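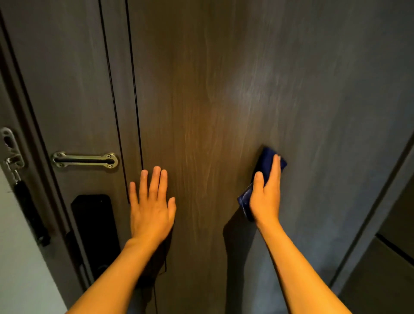 Lagman Wrestling – Ring Crew and Technical

The Loud Board

The ring is a Simetska, 20 ft by 20 ft between the posts, and with the apron boards and the steel it weighs 2,585 kg. The figure is stencilled on the inside of the trailer door because the weighbridge on the Didness road once asked for it and the driver did not have it. It excludes the mat, the canvas and the steps.

A ring of this type is a steel frame with a single coil spring under the centre. Timber boards lie across the frame. Foam goes on the boards, canvas goes on the foam, and the canvas is laced down under the apron. When a wrestler lands flat on the back, the boards flex and strike the steel, and the sound travels out through the space below. The crowd takes this sound to be the impact. It is mostly the air.

I joined the crew in March. My first job was to number the boards, as they had been going down in any order and some of them had worn to fit a place they no longer occupied. I used a paint pen on the underside and worked from the hard camera side towards the entrance. The board nearest the entrance was already marked. It had a cross cut into it with a knife, and the cross was old enough to have gone dark.

I asked the crew chief what it meant. He said it was the loud board and it went where he told me to put it.

Its position changed from town to town. On most nights it went at the entrance side, where it did nothing in particular. On some nights he had it moved to the centre, directly over the spring, and on those nights it was louder than the boards on either side by a wide margin. I tested this with a sandbag at the load-in. The sound was short and flat, with no ring to it, like a heavy book dropped in a school corridor. I examined the board afterwards and found a long split on the underside which closed when the board was unloaded. The split did not pass through. It did not meet the standard either.

I wrote it up as a defect. The sheet has a column for defects and a column for action. In the second column I put "replace", and the crew chief crossed this out and put "note".

I should set down how the placement was decided. The match order was fixed at the afternoon meeting, to which the ring crew is not invited. After it, the old champion would come out to the ring in his coat and walk once round it with a hand on the bottom rope. He had held the belt on three occasions and by that year he was wrestling in the second match, against whoever had just been signed. If he stopped at the entrance side, the board stayed where it was. If he stopped at the corner with the bell table, it went to the centre. He did not speak to us during this. I was told he had been doing it since before the present canvas, and before the one under that.

It took me several towns to see the pattern. The board went to the centre when his opponent was new. The finish of the match was always the same on those nights. The new man would lift him and put him down flat in the middle, and the noise would reach the back row, and the back row would stand up. The new man would then be spoken of in the car park as someone who hit hard. Few of them did. One of them could barely get him off the ground, and the old champion had to jump for his own slam, which he did very neatly, pushing off the new man's thigh. The board did the rest. That wrestler is now with Kundura, on a proper contract, and has a finishing move named after thunder.

I raised the matter again before Didness. My argument was a simple one. A split board over the spring is taking the greatest deflection of any board in the ring, and it will fail at some point. When it fails, the person above it will be landing with his full weight. The crew chief agreed with each part of this. He said it had been put to the old champion in the same words by the technician before me, and by the one before that, and that the old champion's reply had been that it was his back.

"It is also our ring," I said.

The crew chief said I could take it up with him if I wished, and that his changing room was the one next to the boiler.

I went. He was taping his wrists and had the radio on. I explained about the deflection. I had brought the sheet. He read it through, both columns, and asked whether the second column could be altered once it was signed. I said that it could be altered by the crew chief. He asked whether a new board could be made to sound the same.

I said I did not know. I said it would depend on the grain, the thickness, how it had been dried, and how much clearance it had above the frame. A split board slaps against itself. A sound board of the same size would need some other way of making that second noise. He nodded at this for some time. He then told me that the first man to slam him on it had been his own trainer, on the trainer's last night, and that the trainer had wanted it to sound as if his pupil had been dropped by someone still strong. The cross had been cut after that.

He gave me back the sheet and asked me to find out.

I found out over the next few weeks, in the yard at Lagman, mostly after work. I cut new boards from the same timber merchant's stock and dropped the sandbag on them from the top of the stepladder. They were all too quiet, or they rang. I raised the clearance with washers and got more volume, but the sound was hollow. I planed one thinner in the middle and it broke on the second drop, which at least settled that line of inquiry. In the end I took two thin boards and fixed them one above the other, screwed along one edge only, with a strip of inner tube between them at the screwed side. Under load the free edges met. The sound was short and flat. I stood at the far gate while the apprentice dropped the bag, and I could not have told it from the other.

It was also stronger than a standard board. I tested that first, and I mention it second only because it interested people less.

The new board was entered on the sheet on Jul 11, 2018, at Didness. The hall there holds 604 with the balcony open and the balcony was open. The old champion came out in the afternoon in his coat and walked round the ring with his hand on the bottom rope. He stopped at the corner with the bell table. We put the new board in the centre. The old one stayed in the trailer, wrapped in a blanket, and I recorded it as withdrawn.

His opponent was in her fourth match for us and her first against a man. She was strong, as it happened, and needed no help with the lift. He went up straight and came down flat. The sound went to the back of the balcony and I heard it come back. Then there was the other noise, the one the crowd makes, which I have no means of measuring and which is not on the sheet.

He stayed down for the three. He stayed down a little after it too, and I was at the apron with my hand already on the canvas lacing when he turned his head and looked at me under the bottom rope. He knocked on the mat with one knuckle, twice, in the way a person knocks on a table at a furniture sale. Then he rolled out on the far side and she had the ring to herself.

At the load-out I lifted the centre board and inspected it. There was no cracking, the screws were tight, and the strip of inner tube had moved slightly towards the post with the blue pad. I corrected this later with a staple. When I turned the board over to put it on the stack, the crew chief was standing there with his knife open, holding it by the blade so that I could take the handle.

I cut the cross at the entrance end. It is shallower than the old one and slightly out of square. In the column for action I wrote "note".

Comments

Guest: Drove a ring lorry for eleven years and the bit about the weighbridge is true to life. Ours was written on the sun visor.

Guest: Would two boards screwed on one edge not creep under the foam? I would have put a batten across the end. Good story though.

Guest: In reply to the batten question – a batten would stop the free edges meeting and you would lose the slap. The staple is a bodge, mind.

Guest: More of these please. The one about the turnbuckle pads was my favourite but I think I prefer this.

Guest: Does she get the belt? You can't just leave her standing in the ring.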